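Sim stations at Grulness: what changed for the floor people?

marbletop
Long one, sorry. I used to pack mixed orders at the Buenaventura warehouse (Grulness site), and since March I've been on what they call the sim desk. You sit at a screen and go over practice runs of a simulated arm picking up junk in a pretend kitchen, before anything gets tried on the real packing line. My list for a normal shift:

1. Open the room and look over the layout. One of mine had a dinosaur skull sharing the counter with a sponge and a table knife, so it's never boring!

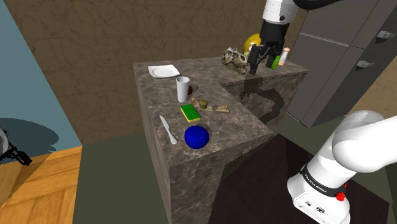 2. Check the gripper view. This is where my old job helps, I think. I know what it's like to reach for one thing when something else is sitting up against it, and I can usually guess which pick is going to be trouble (the big smooth ball, the lumpy thing, anything long and skinny). Then I write it up for Cadska, who make the software, and they read maybe half of it.

My back feels great. My eyes, not so much. Is anybody else doing this, and did your pay move?

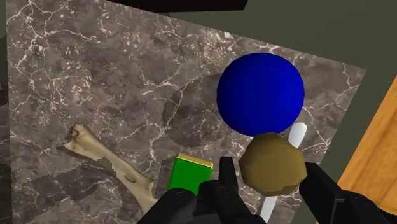
Doltura_nights
Pay moved 4 percent here and they acted like it was a parade. What bugs me is that we had 116 people on nights and only 5 of them got desks. Everybody else got a meeting. Glad your back's better, but I wouldn't call that a change for "the floor people."

Efren Sebastian
I'm with Doltura on the numbers, but I disagree that the desk is some kind of prize. I did it for a while and asked to go back. I missed talking to people, and I hated being scored on runs reviewed. My best was 586 and my supervisor wanted to know why it wasn't more.

marbletop
Ok fair, I should've said what changed for me. We don't have a score yet and I'd fight it if they brought one in. You can't rush this stuff. Some of the rooms are pretty full, with a couch and a skate on a side table and paintings on the wall, and you still have to keep your mind on the counter. 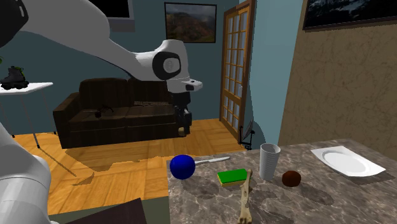

The thing I'd ask for is a swap, half the week on the desk and half on the line. I brought it up with my lead and she didn't say no. Efren, did they let you go back at the same rate?

Efren Sebastian
Same rate, worse locker.

Doltura_nights
A swap would be fine by me if it's open to everyone on the shift. Let us know what your lead says.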